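Thomas House Residents' Association
Minutes of the general meeting, Aug 7, 2020

Present: Sivaprasad Naidu (chair), Ajith Annamalai (minutes), residents of both floors.

1. Minutes of the last meeting

Read and accepted. One correction: the paint for the back stairs came from Valtano and had already been paid for when we met.

2. Laundry room

The second dryer is working again. The repair came to 319 dollars, paid from the house fund. Residents are asked to clean the lint screen after each load and to take their things out when the cycle ends. Items left overnight will go on the shelf by the door.

There was a request for a later closing time. Sivaprasad said the noise carries into the two rooms above, and the people in those rooms agreed. Closing time stays as it is.

3. Guest room

Ajith reported on the guest room. The walls are done and the bed is back in place. The old brown bedspread has been thrown out. He asked whether people were happy with the bedding now in use or wanted to go back to plain white, which is easier to replace.

Most preferred to keep the color. The pink pillow goes well enough with the teal headboard, and the pale beige sheet doesn't show every crease. It was agreed to buy a second set in the same beige so one can be in the wash. Budget for sheets and pillowcases: up to 200 dollars. Ajith will get a price from Mumolon and from Cerevar and order from whichever can deliver first.

Guests will be asked to strip the bed on the morning they leave and put the sheet and pillowcase in the bag behind the door. The resident who made the booking makes up the bed again the same day – this has been missed twice since spring.
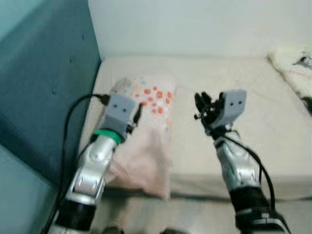
4. Kitchen shelves

Each resident has one shelf in the tall cupboard and half a shelf in the refrigerator. Labels have come off in several places. Sivaprasad will print new ones. Open packages without a name will be cleared out at the end of the month.

The large soup pot is missing. Anyone who has it in their room should bring it back.

5. Bicycles

There are 8 hooks in the shed and more bicycles than hooks. Owners of bicycles with flat tires are asked to fix them or move them to the back wall by October. A second rack was discussed – no decision, to be taken up again once we have a price.

6. Other business

The hall light on the upper floor flickers. Ajith will change the bulb and report back if that doesn't help.

Next meeting in October, in the kitchen as usual. Date to be posted on the board.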